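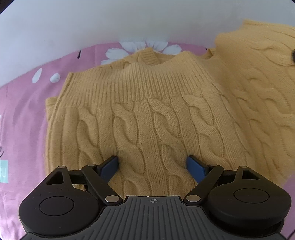
Mustard cable knit, folded and laid on the flowered pink bedding in the folding room at Brornora.

I have wanted to see the inside of the Brornora knitting mill ever since I bought my first pair of their socks at a market, so when they put up a sign for an open day in August I was on the early bus with a sandwich and a notebook. August is a funny month to go and look at sweaters! It was warm enough that people were fanning themselves with the floor plan, and I still came home wanting to wear wool.

The mill is at the bottom of the hill in Lie, past the bridge, in a long building you would take for a school. Doors opened at nine. Entry was free, coffee was not, and the cinnamon buns had sold out before I got anywhere near them (go early if buns matter to you).

They let us in by groups, and mine started in the yarn store. I could have stayed there all day. Shelves up to the ceiling, cones in every color, and that sheepy, slightly oily smell that gets into your hair. The mill keeps 114 shades on hand, and there is a card on the wall with a snip of each one, numbered in pencil. The yellows alone take up a whole row. They run from a pale butter to something close to brown, and the mustard sits toward the dark end. On the card it looks a little dull, to be fair to the other yellows. Knitted up in cables it is a different thing altogether, because the raised parts catch the light and the dips between them go deep and golden.

Next came the knitting floor, which is loud. They hand out ear plugs at the door and you do want them. A sweater front comes off in one flat piece, edges curling, looking like nothing much, and then you turn it over and there are the cables. I had always thought a cable was something added on top. It's only stitches swapping places, a few going over and a few going under, again and again up the length of the piece. A woman in our group who knits by hand told us she had once spent a whole winter on one cabled back, and she stood watching the machine with a very mixed expression.

After that, seaming and collars. The ribbed neckline is knitted on its own and joined stitch by stitch, and this was the part with the longest line of people watching. We were allowed to pull on a sample collar as hard as we liked. It sprang back every time. I pulled it more than was polite.

And then my favorite stop, the folding room! I know how that sounds. There are white walls and good light, and after all that noise it felt like a library. Part of it is set up as a bedroom corner with the Fimness bed linen, and you could try folding a sweater right there on the pink sheet with the big white flowers. The yellow against the pink was so cheerful that I have been looking at my own gray bedding with some disappointment.

The mill's way of folding goes like this. Lay the sweater face down and smooth it from the middle out. Bring one side in, lay the sleeve straight down along it, then do the same with the other side. Fold up from the hem and turn the whole thing over so the neckline ends up at the top. With a heavy cable knit you fold it in half and stop there. A third fold makes a lump and leaves a crease across the cables. I have been folding mine in thirds my entire life, so that was me told.

They also had a good word to say against hangers. Thick knits stretch at the shoulders, and a drawer or a shelf is kinder. If you have to stack them, the heaviest goes at the bottom.

The last stop was the shop, with seconds on a long table and a bin of yarn ends sold by weight. I bought a bag of odds in three greens and a small wool comb made by Ellitz, which I have already used on two cardigans and a cushion. The tour takes a little over an hour if you keep up with your group. I did not keep up with my group.

Practical bits: the bus stops right outside, there are stairs up to the knitting floor but a lift around the back if you ask, and the restroom is by the yarn store. Bring cash for the coffee. The next open day is planned for spring, and the date goes up on the board by the gate.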